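27 de enero de 2019. Taller Otham, serie Flivora.

Revisión de asas en vajilla de plástico. Capacidad nominal del lote: 425 ml. Pendiente de la ronda anterior: 2 piezas con juego en la unión inferior.

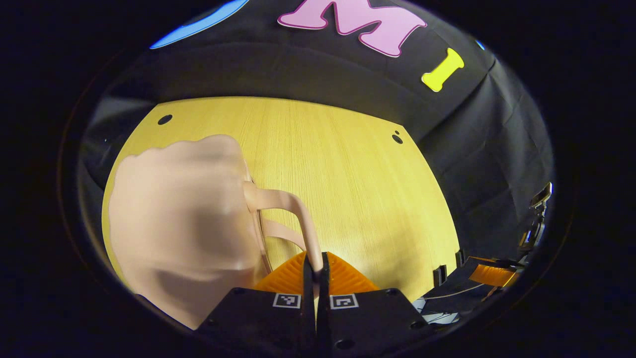 El criterio de asa queda igual que en la ficha Tillman: sin aristas y con curva continua. La taza melocotón pálido sirve de referencia de forma, con el asa en arco suave que sale del cuerpo y baja. Falta medir el espesor en 6 puntos. Repetir en febrero con el lote Drundik.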